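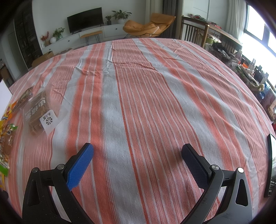
A laboratory bench is the easy part, one subscriber wrote after our first notice of the Brasach Hand Gripper Kit, and any assessment worth paying for should be carried out in a lounge room, with ordinary shopping. The equipment panel accepted the point. The kit was accordingly tested in furnished homes as well as in our own workshop, and the findings that follow give greater weight to the former.

Brasach Hand Gripper Kit
Equipment review, 14 October 2018
Supplied by Fultlow at the listed price of $2227, including GST

The kit is intended for organisations that teach manipulation tasks to robot arms by demonstration. An operator holds the gripper, carries out the task by hand, and the camera records the fingers and the objects in front of them. Recordings are then transferred to the Lukomum software for checking and export. The purchase price covers one gripper with camera, two spare sets of finger pads, a charger, a carrying case and a single Lukomum licence. An arm is not included.

Construction

The fingers are black, joined by pinned linkages, and fitted on their inner faces with blue pads bearing a fine raised grid. Movement through the full range was smooth on both units examined. The outer arms mark readily. Light scuffing is cosmetic and has not been counted against the product, although purchasers who lend equipment between sites may wish to note it.

The pads are the strongest feature of the kit. Shiny, wrinkled snack packets are a demanding class of object: they shift their contents, they crease under pressure, and there is seldom an obvious place to take hold. Testers were able to pick up packets of this type from a woven cloth with little practice. Flat packages with a thin wrapper margin were harder, and tended to drag the cloth with them when approached at a low angle. The operator manual gives no guidance on the matter, and should.

Camera

The view is very wide and darkens at the corners. Both fingers remain visible when fully open, together with a good deal of the room beyond them. For most training purposes this is an advantage. Two consequences should be understood before purchase. First, a bright window will lose all detail, and exposure cannot be locked in the current release. Secondly, household contents well outside the working area are recorded along with the task. Organisations collecting in private homes should settle their consent and privacy arrangements accordingly.

Battery and software

Brasach states a running time of 60 minutes per charge. Our units met that figure when new. The battery cannot be exchanged in the field, and a second gripper is the only practical remedy for teams working full days.

Lukomum installed without difficulty. Its trimming tools are clear and its export was reliable. Labels, however, must be entered one recording at a time - a tedious arrangement for anyone returning with a large collection. The competing Azar kit permits labels to be applied in bulk, but its narrower pads performed less well on soft packaging in our January trial.

Service

Fultlow replaced a faulty charger within three business days and met the freight both ways. Telephone support was courteous. Spare pads may be ordered separately; replacement linkages may not, and a gripper with a worn joint must be returned complete.

Finding

Recommended for universities, TAFE institutes and commercial teams whose work centres on soft or irregular household goods. Purchasers concerned mainly with rigid parts will find less to justify the price. The panel has asked Brasach to consider an exposure lock and bulk labelling, and will amend the rating if either is released during the current subscription year.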